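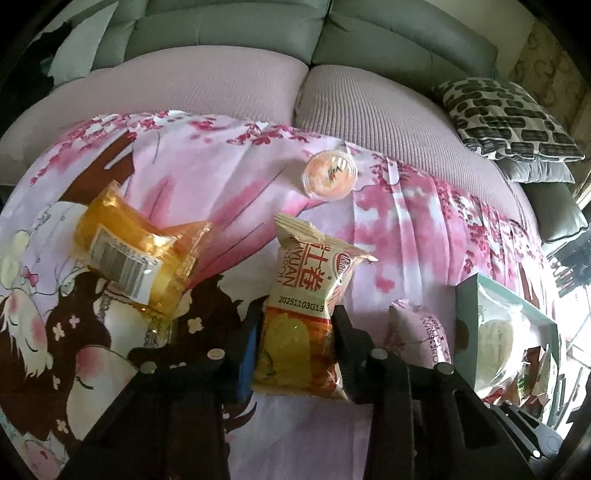 Chapter 6
Moving House: Changing Web Hosts Without Losing the Furniture

By the end of this chapter you should be able to:

list everything a small website depends on, including the parts you forgot you set up
lower a DNS record's time to live and say why you did it
copy a site to a new host and test it before any visitor sees it
decide when it is safe to cancel the old account

6.1 Why people move

Very few people change web hosts for fun. The usual triggers are a price rise, a run of outages, or a support desk that answers every question with a link to the page you were reading when you thought of the question. Whatever the reason, the decision tends to be made late at night and in a temper, and that is a poor state in which to edit name server records.

Our running example in this chapter is the Traltley Tramway Pages, a hobby site kept by Alvar Skjelbred. It began as a handful of static pages and picked up a guestbook, a photo gallery and a mailing list along the way. In August 2018 its host, Ralolier, wrote to say that the shared plan was being retired and that customers had 19 days to choose another one. The cheapest replacement cost more than the trams had.

Alvar chose a smaller host called Oso, paid for a year, copied his files across and pointed the domain at the new server, all before bed. The pages came up. He was pleased. In the morning he noticed that he had received no email at all, which he put down to a quiet night. It stayed quiet for the rest of the week.

6.2 What a website is made of

The trouble with the word "website" is that it sounds like one thing. Even a modest site is a loose collection of things that happen to be paid for on the same card. Before you move anything, write them down.

Files. Pages, style sheets, images and scripts, along with whatever is sitting in the folder called old2. Hidden files such as .htaccess count, and many transfer programs skip them unless told otherwise.

Databases. If visitors can post, search or log in, there is probably a database involved. Copying the files alone gives you a very handsome error message.

Mail. Mailboxes often live on the same account as the site. If you change name servers, the mail records change with them, and the new host will not know about your addresses unless you create them there. This was the cause of Alvar's quiet week.

Scheduled jobs. Something may be running every night to clear a cache or send a digest. It lives in a control panel and nowhere in your files.

Certificates. The new server needs its own. Browsers have become quite rude on this subject.

Alvar's gallery held 141 photographs. He moved 87 of them without trouble and discovered that the other 56 were still being fetched from the old server, because he had once pasted their full addresses into the pages by hand. They looked perfect until the day the old account closed. We will return to absolute and relative links in section 6.5, with feeling.

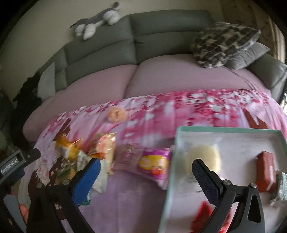 6.3 The waiting part

When you change a DNS record, the rest of the internet doesn't hear about it at once. Resolvers keep a copy of the old answer for as long as the record's time to live (TTL) allows. If the TTL is one day, some visitors may be sent to the old server for a day after your change, and those are the visitors who will write to you.

The remedy is dull and works well. Lower the TTL to a few minutes, wait until the old value has run out, and only then make the move. If you lower it at the same moment as you change the address, you have achieved nothing except a feeling of thoroughness.

During the overlap, both servers must be able to answer. For a static site this costs you nothing. For a site with a guestbook it means that two visitors can sign two different guestbooks, and one of those entries is about to vanish. Put the old copy into read-only mode if the software allows it, or switch off posting for the evening with a polite notice.

6.4 Testing before you point

You can look at the new copy before anyone else by adding a line to the hosts file on your own computer, matching your domain to the new server's address. Your browser will then visit the new server while everybody else goes to the old one. Idun Solheim, who wrote the lab exercises for this book, suggests changing one word on the new home page first, so that you know which copy you are looking at. She uses "Moldovan", as it appears nowhere else on her site.

Remember to take the line out again when you have finished. Otherwise you may spend an afternoon some months later insisting that the site is fine.

Before you read on

Pick a site you look after, or borrow a friend's with permission. Make the inventory described in 6.2, and beside each item write where it is hosted, who holds the password and when it was last copied somewhere else. Leave blanks where you don't know. You will need the list, blanks included, for Lab 6A.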